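# Unit 6: The Head of State in a Parliamentary System

Course handout, introductory comparative government. Read before the February seminar. 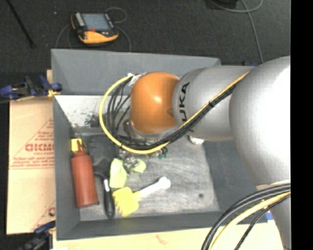 ## 1. Scope of the unit

This unit deals with presidents who do not lead the government. In such systems the prime minister and cabinet direct policy and answer to parliament, while the president holds a separate office with a short list of formal powers. Students should be able to explain what those powers are, how the holder comes to office, and under what conditions the office limits a governing majority.

The unit does not cover executive presidencies, which were treated in Unit 2, or monarchies, except where a comparison is useful.

## 2. Methods of selection

Two methods are common. Under direct election, voters choose the president in a national ballot, often with a second round between the two leading candidates. Under indirect election, the choice belongs to parliament or to a special assembly made up of members of parliament and regional delegates.

Indirect election raises a question of thresholds. Where a simple majority is enough, the governing party can usually elect its own candidate without outside support. Where two-thirds is required, some agreement with the opposition is normally needed, unless one party already holds that share of the seats. Many constitutions begin with the higher threshold and lower it in later rounds, so that the office is not left vacant. The effect is that a majority party may simply wait for the last round.

Students often assume that a directly elected president must be powerful. The evidence is mixed. Several European states elect their presidents directly and give them few powers, and the reverse arrangement also exists.

## 3. Formal powers

The powers most often found are the following:

- signing bills into law, or returning them to parliament for a further vote
- referring a bill to the constitutional court before it takes effect
- nominating or formally appointing judges, ambassadors and senior officials
- inviting a party leader to form a government after an election
- dissolving parliament, usually under narrow conditions
- granting pardons, in many cases with the signature of a minister

Returning a bill and referring it to the court should be kept apart. A returned bill can generally be passed again, in some countries by the same majority as before, and the president must then sign it. A referral moves the decision to another body and raises a legal question in place of a political one. The weight of a referral therefore depends on how the court's own members were chosen.

## 4. Teaching case: Vergara

Vergara is a teaching case used throughout the course. It has a single-chamber parliament of 200 members, which sits in the capital, Plellville. The president is elected by secret ballot of the members. A two-thirds majority is required in the first round and a simple majority in the second.

The largest party, Hatetti, governs alone. Its candidate for president is a former party officer. A smaller party, Geslow, has put forward a retired judge with no party membership and has collected 1467 signatures from local councilors in support. The signatures have no legal force. Geslow argues that a president from outside the governing party would be more willing to send disputed bills to the court. Hatetti replies that a president who shares the outlook of the majority reflects the result of the last election, and that the court can be reached by other routes.

Both arguments should be taken seriously in written work. Marks are given for the use of constitutional rules as evidence – not for agreement with either side.

## 5. Informal influence

Much of what a president does is not written down. Speeches, public visits and private meetings with party leaders can affect how a bill is received, even when the power to return it is never used. Public standing matters here. A president regarded as fair by voters of several parties may obtain changes to a bill by indicating doubts early.

## 6. Preparation for the seminar

1. Read Sections 2 and 3 again and note which powers require the signature of a minister.
2. Write one page on whether the second-round rule in Vergara should be changed. State the rule you would adopt and its likely effect on a long vacancy.
3. Bring a short comparison with one real country of your choice, citing the text of its constitution.

Written answers are collected at the start of the seminar. Late work is handled under the general rules in the course guide.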